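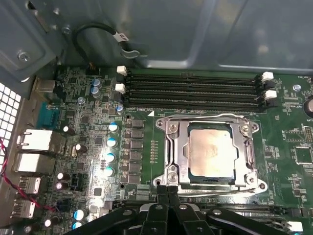
Can you put new memory in an old workstation tower without buying a whole tool set? Sure, the memory part needs no tools at all. It's the cooler and the dust and the dried-up paste where a kit earns its money.

So, the Furero bench kit. I've had it since June, used it on 2 towers so far. Paid for it myself. Quick notes because I'm writing this on a lunch break.

What's in it: screwdriver handle, 12 bits, plastic pry tool, tweezers, a brush, a little tray for screws, paste cleaner wipes. Roll-up pouch. No paste, which is annoying. I used the Ganix stuff I already had.

Screwdriver is the good part. Long enough shaft to get down past the memory slots and reach a cooler screw without scraping your knuckles on the case wall. Magnet is strong but not silly. Bits stay put.

Wipes are just ok. First one takes off most of the old paste from the top of the processor, then you're pushing a thin gray film around. Took me three, and there was still a smudge or two. Leave the load lever down while you do this, please. My cousin Kartini Lubis lifted hers to "get at the edges" and got paste in the socket. Don't.

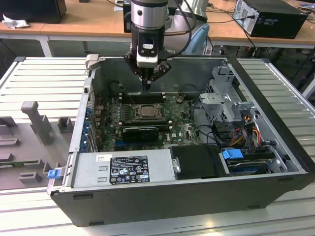

Anyway, lay the tower flat, side panel off, and do everything from above. Much easier than reaching in sideways. On a Dell like mine the blue bits are the ones you're meant to press or pull, so try those before you go hunting for a screw. Graphics card can stay in if you're only doing memory. I left mine.

The brush sheds. Two bristles in the first ten minutes, picked them out with the tweezers -- which are nice, fine tips, no complaints. The tray is too shallow and slides all over a metal table. I use a jar lid now.

Compared it with the Msimang set Sekar Ong lent me. That one has a better pouch and a worse handle. I'd still take the Furero. Would of been an easy five stars with a decent brush.

Four out of five. Buy wipes seperately.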